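Kultetti Home Forum > Storage & Organizing > Garage and Workshop

Thread: Metal bins for the catch-all stuff, or am I just buying a heavier junk drawer?

mnouri_b
I have reached the stage of life where I have opinions about bins. For years everything without a home in our garage went into clear plastic totes from the Waneo store, and for years those totes cracked at the corners every March, when the garage goes from freezing to merely unpleasant. I've thrown out 7 of them. The lids are still here. I don't know why I keep the lids.

So I'm thinking of switching to one big metal bin for the odds and ends. Tape measures, the good flashlight, the bad flashlight, glue, a tennis ball. My husband Ardalan says that a big open bin is a junk drawer that went to the gym. Has anybody done this and stayed happy?

Banafsheh

farzad_n
Your husband is right. Sorry. I had a steel bin from a surplus place and it was a very nice, very strong place to lose things in. The pliers went in and came back when we moved.

gravelroad
Disagree with Farzad. A big bin works if you don't fill it. People see walls that high and take it as a dare.

mnouri_b
gravelroad, how full is "don't fill it"? I need a rule I can enforce on a grown man.

gravelroad
If you have to move two things to reach the third, something leaves. That's the whole rule. My wife calls it the eviction policy.

farzad_n
And where do the evicted things go?

gravelroad
Another bin.

farzad_n
I rest my case.

hubacek_r
Bin owner of long standing, wading in. I've used gray metal ones in the workshop for years and would not go back to plastic. They're ugly, they're loud, and you can drop a wrench in one from shoulder height and only hurt your ears. Mine came from a liquidation sale, 6 for the price of a decent dinner, and the seller helped me load them very quickly, as if I might change my mind.
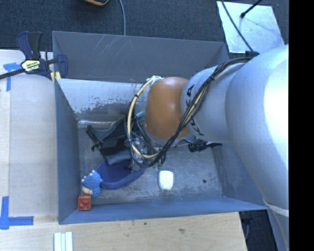 My advice to Banafsheh is to worry less about the bin and more about what goes on inside it. A bare metal box has no opinions, so everything slides into one corner the first time you shove it with your foot. You need something in there to break up the space. A smaller container standing inside the big one, like the blue one there, does more good than any divider kit I've ever paid for. Small stuff goes in the little container, awkward stuff goes around it, and when you want to sweep out the grit you lift one thing and you're most of the way done. And don't fuss about wear on the floor of it. A worn metal floor is what you get from using the thing.

Radomír

farzad_n
So now it's a bin with a bin in it. This thread is going to end with a set of nesting dolls.

hubacek_r
You say that like it's a criticism.

marjan_y
Has anyone mentioned the weight? I bought a big metal one from Irura, put it on the upper shelf like a genius, and it has lived there ever since because I can't get it down. Whatever was in it in the fall is still in it. I think the Christmas lights. I bought new Christmas lights.

Also line it! Drawer liner, old yoga mat, carpet scrap, I don't care. The noise of a screwdriver hitting bare steel at 6 in the morning has ended better marriages than yours.

hubacek_r
Against liners. They hold the grit, they curl up, and little screws crawl underneath and set up a village. Bare metal and a brush.

marjan_y
You clearly live alone with your wrenches.

hubacek_r
I live with a woman and two dogs and all of them sleep through it.

gravelroad
With Marjan on the liner, with Radomír on the little container. Cut the mat smaller than the floor so it lifts out and you can shake it. Did mine with a leftover piece from the Akbari flooring place, cost me nothing.

farzad_n
Since I'm apparently the opposition here: pegboard. You can see everything. Nothing hides. I'd like the minutes to show that I said pegboard.

mnouri_b
Ardalan put up pegboard two summers ago. It has a hat on it.

farzad_n
Withdrawn.

mnouri_b
OK, what I've taken from this. Metal, kept low where I can reach it, smaller container inside, evict when it gets deep. The liner question I'm leaving to the courts. Does the inside container need to be anything special? I have an old dishpan and a shoebox.

hubacek_r
Dishpan. A shoebox lasts until the first oily rag.

marjan_y
Dishpan, but get a color you can spot. Mine was gray inside gray and I stubbed my fingers on it for a month.

mnouri_b
Dishpan is yellow. Ardalan has just asked if the bad flashlight counts as small stuff or awkward stuff.

gravelroad
Is it the long kind?

mnouri_b
It's the long kind.

gravelroad
Awkward. Goes around the outside. Maybe put batteries in it first.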